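Boards > Faith and Daily Life > Living With Other People > Thread: apologizing when you dont think you did anything

Started by senan_k, October, 9:40 pm

**senan_k**
Ok need outside opinions. Our church does a shared meal once a month, I run the kitchen side. Last month I told a woman in our group her dish could go on the second table, first one was full. That's it. That's all I said. Two weeks later I hear from somebody else that she was hurt, felt I was putting her food "at the back." She hasn't said one word to me. Walks past me in the hallway.

So do I go apologize? I don't think I did anything wrong. Feels like lying to say sorry for something that wasn't a sin. But Matthew 5 says if your brother has something against you, go. Doesn't say "if he's right."

Been chewing on this for days. My wife says just go. My brother says leave it, she's the one with the problem.

**Gimevura**
Your wife is right. Go.

The verse is pretty plain. Leave your gift at the altar, go be reconciled. The one who has to move is the one who found out about it. You found out. You can be sorry she was hurt without confessing to a crime.

**Flotik**
Gonna disagree. Matthew 18 is in the same book, and there it's the person who got sinned against who goes to the other one, privately. She didn't. She told a third party and the third party told you. If you run over there every time gossip reaches you, you're training people to do it that way. I've been in a church like that. Whole place ran on who heard what from who. Took years to get over and I'm not sure I am.

**Gimevura**
Both verses can be true at once Flotik. Whoever hears it first, moves. Ideally they meet in the middle of the road.

**Flotik**
Ideally. How often have you seen that

**Gimevura**
Twice. Which is more than zero

**ramiro_figueroa**
Long reply sorry, typing on break.

I teach the little ones on Sunday mornings, ages 4 and up, and we did a whole unit on forgiving. One week we used pretend food for the wedding feast parable, the one in Luke 14 about picking the low seat. Everybody gets a place, everybody brings something. Kids went nuts for it. And one boy told a girl her strawberry was in the wrong spot and she cried. Nothing mean in it. He was just being bossy about the table.
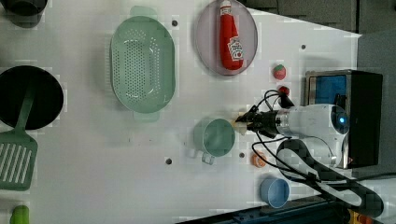
Play kitchen stuff, colander and pans

So what do you tell him? I didn't make him say "I was bad." I had him ask her where she wanted it. She pointed, he moved it, done in ten seconds. Adults take 2 months.

Senan I think your not lying if you go and ask. "I heard the table thing bothered you, I'd like to hear about it." No confession in that at all.

**Asska**
This is sweet but grown women are not preschoolers. Maybe she has a history. Maybe she's been put at the back her entire life and this was just the latest. The offense might be 153 little things and Senan was number 153. He can't fix that with one hallway chat.

Also what if she doesn't WANT to talk? Has anyone asked that. Some of us get over stuff faster when we're left alone, and somebody showing up all earnest makes it ten times worse.

**senan_k**
Asska thats kind of my fear. That I make it a Thing.

**Asska**
Then say good morning to her. Every week. By name. Start there

**Flotik**
Agree w Asska for once. Mark the calendar.

**oldkeane**
Brother here. Found the thread, hi Senan. Everyone should know he left out that he said it while carrying a hot tray and kind of barked it. I was standing right there. I still say leave it but lets get the facts straight.

**senan_k**
I did not bark

**oldkeane**
You barked a little

**Gimevura**
See now this matters! Words were fine, tone wasn't. "I didn't say anything wrong" and "I didn't do anything wrong" are two different sentences. Proverbs 15, a soft answer turns away wrath. Doesn't say a *correct* answer.

**Flotik**
OK that moves me some. If he snapped then he owes her something for the snap. Small something. Still don't like how it got to him.

**senan_k**
Fine. I was stressed, oven was acting up, we had people already in line. Maybe I was short. I honestly don't remember it as short. But I wouldn't, would I.

**ramiro_figueroa**
Nobody remembers their own tone. My kids can do mine perfectly and it's horrifying.

Anyway that is a different apology and an easier one. "I was short with you, I'm sorry." True, over in one breath. No debate about tables.

Somebody PMed me asking about the feast lesson. You need a cloth for the table if you have one, and name cards. Don't write numbers on the cards, learned that one. Read Luke 14:7-11 first, THEN let them set up. Other way around they don't hear a word of it.

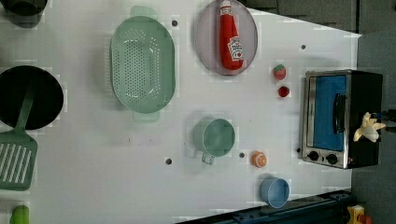 Same spread again, spatula across the pan

**Asska**
Stealing this for our group. Do the older kids get bored?

**ramiro_figueroa**
Past 8 or so yes. Give them the job of seating the others, they get very serious.

**Asska**
Still want to push on one thing though. Everybody here went straight to what Senan should do, and fair, he's the one asking. But is it ok to be offended by someone who meant nothing? I do it constantly. I once counted up a grudge against a coworker from 4 emails, and she had no idea, she was just a person who doesn't use exclamation points. Felt so real at the time. Had a whole case built.

**Gimevura**
I don't think the first sting is a sin. What you build on it might be. 1 Cor 13, keeps no record of wrongs. Your 4 emails were a record.

**Asska**
ouch. yes

**Flotik**
Careful though. "Keeps no record" gets used on people who really were mistreated, to make them be quiet. Seen that too. A table isn't that, I know. Just saying before somebody reads this who needs to hear it.

**Gimevura**
No argument from me there.

**senan_k**
Update, same thread so people dont have to hunt. Talked to her after service. Said I was short with her over the food and I was sorry. She said "oh" and then that it had been a hard week, her mom's in the hospital, and the dish was her moms recipe. I had no idea. Never would have known. She didn't exactly warm up but she asked if we needed help with dishes next time.

Flotik I did not mention who told me.

**Flotik**
Good. That was the right call. Glad it went ok.

**oldkeane**
Told you you barked

**Asska**
Praying for her mom. What was the dish

**senan_k**
Rice thing with raisins. It was gone before I got any

Thread viewed 3,692 times

Contact the moderators | Copyright the board and its posters | Back to top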